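Speaker notes: Colour and position in small-item sorting
Talk slot: 25 minutes plus questions. Slides numbered as in the deck.

Slide 1. Title

Wait for the doors to close. Say what the talk covers: how cups, bins and trays are told apart on a bench when the items going into them are small and look alike. The work was done at the Brandier bench room between January and May, using the Kater layout as a starting point. It does not cover weighing, labelling by printer, or storage after sorting.

Mention that questions on cost go at the end.

Slide 2. The problem

A bench sort has two parts, the item and the place it goes. Most advice is about the item: how to light it, how to hold it, how to inspect it. The place is treated as solved. People use whatever cups are in the cupboard and write on them.

In the Poduval trial we logged 473 misplaced items over the whole period. Of these, 382 went into the container directly next to the correct one. Pause on that number. The item had been identified correctly and the hand went one place to the side.

Do not give a percentage unless asked. The audience will work it out.

Slide 3. Terms

Container: anything open at the top that holds sorted items.
Neighbour error: item placed in the container beside the right one.
Far error: item placed two or more containers away.
Row: containers set side by side along one line of the bench.
Gap: clear surface between two containers, measured rim to rim.

The last one matters. Tapered cups have a wider rim than base, so a gap measured at the base is larger than the gap the hand has to deal with. An early version of our sheet measured at the base and the figures had to be taken again.

Slide 4. Why cups

Trays are more common in this kind of work. We used cups for most of the trial for reasons of footprint. A tall cup takes little bench surface for the volume it holds, and an item dropped in it stays in it. With shallow trays we had items bouncing out, mainly the harder ones.

Against cups: you cannot see the contents from a seated position unless the cup is near full or the item is resting high against the side. A person checking the row has to stand, or tip the cup. Tipping moves the cup, and then the gaps are wrong.

Plastic was chosen for weight and noise. Glass was ruled out before the trial started.

Slide 5. Colour

Three colours per row in the final layout: green, blue, pink. All three are light. The first set was a dark one, and small dark items in the bottom of a dark cup could not be made out under the bench lamps. Black parts were the worst case. With a pale interior a black part shows up at once, even when only its top face is in view.
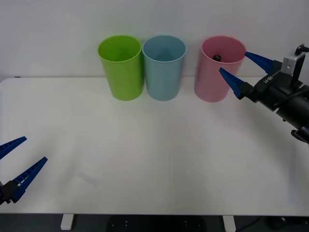

Pale colours have their own cost. Under warm lamps the pale blue drifts towards grey and the pink towards cream, and the difference between them shrinks. The lime green holds up best under every lamp we tried. If you can only have one strong colour in a row, put it at the end where the hand starts.

Colour-blind users: we do not have enough data to say anything useful. Say this plainly. Position has to work without colour in any case.

Slide 6. Position and gap

Main finding. An even row is not the best row. When containers are spaced evenly, the user has to count from one end or read the colour. When one gap is visibly wider than the others, the row divides into a pair and a single, and the single is rarely confused with anything.

For a row of three, the pair stands almost rim to rim and the third is set apart by a clear gap. Neighbour errors into the single dropped sharply. Errors inside the pair stayed much as they were. The practical rule follows from this: the category that must not be contaminated gets the single position.

For a row of 4, use two pairs. We tried three and one as well. The group of three behaved like an ordinary row, with most of its trouble at the middle cup.

Go slowly here. This is the slide people photograph.

Slide 7. The surface

White bench top, plain, no pattern. A small item dropped on a speckled surface is lost for a time, and during that time the user stops looking at the row. On plain white, dark items are found quickly. White items are not, and for those we lay a grey mat over the working area and leave the row itself on the white.

Keep the wall behind the row plain too. In the second week a planner was pinned up behind the cups and the users' eyes went to it. It was moved to the side wall.

Shadows: diffuse light from above and slightly in front. With a single hard lamp each cup throws a dark stripe across its neighbour, and the interior on the lamp side is in shade. Soft, short shadows are acceptable and help the eye place the base of the cup.

Slide 8. Distance from the user

The row goes at the back of the bench, towards the wall. This runs against the usual advice to keep everything within easy reach, and someone will raise it.

The answer is that the front of the bench is needed for the unsorted items and for the hands. With the row at the front, cups were knocked by sleeves and forearms. Of the 473 errors, none can be traced to a knocked cup with certainty, but the row had to be reset often enough to slow the work.

Set the row back as far as the shortest user can reach over the rim without leaning. Mark the line with two short pieces of tape at the ends. A full tape line catches dust and lifts.

Slide 9. Entry over the rim

Most drops into the wrong cup happen when the item is released early, on the way in. The user is already looking back at the pile. Three things reduced this.

First, approach from the side on which the cup has free space. With a pair and a single, the single can be approached from its open side without passing over another cup.

Second, release below the rim. The fingers should pass the rim before they open. With a tall, narrow cup this is slower and users dislike it for the first hour or so.

Third, one item at a time. Taking two saved time on paper and lost it again in checking.

Slide 10. Brasar comparison

The Brasar layout uses the same cups in a fixed holder with equal spacing. Its advantage is that the row cannot drift. Its disadvantage is that the spacing cannot be changed, so the pair-and-single arrangement is not available.

We ran 367 sorts on the holder. Resetting time fell to nothing. Neighbour errors were no better than with loose cups in an even row, and far errors were no worse. A holder with an adjustable third position would be worth building. We have a drawing but have not made one.

If time is short, skip to slide 12 from here.

Slide 11. Checking and emptying

Check the row from one end to the other, always the same end. Lift one cup, look, put it back on its mark, then move to the next. Do not stack cups to carry them — anything left in the lower one is trapped and may be marked by the base above it.

Empty the single first, while the bench is still clear. Empty the pair afterwards, one cup into one bag, with the other cup left standing on the bench.

Wipe the insides with a dry cloth. Scuffed interiors lose the pale finish and dark items are harder to pick out again. We replaced a cup when the scuffing was visible from standing height.

Slide 12. What to take away

Use light-coloured cups with light interiors. Measure gaps at the rim. Break up the row so that at least one container stands apart, and give that position to the category that matters most. Keep the surface and the wall plain. Release below the rim.

Leave this slide up during questions.

Likely questions

Would numbers on the cups do the same job? Partly. Numbers were read at the start of a session and ignored later. They help a new user find the first cup.

Does it matter which side the single is on? For right-handed users we put it on the right. We did not test the reverse for long enough to report it.

What about lids? Not used. A lid adds a movement to every item.

Cost: the cups are cheap and the layout change is free. The lamps were the largest part of the spend, and the lamp list is in the handout on page 2.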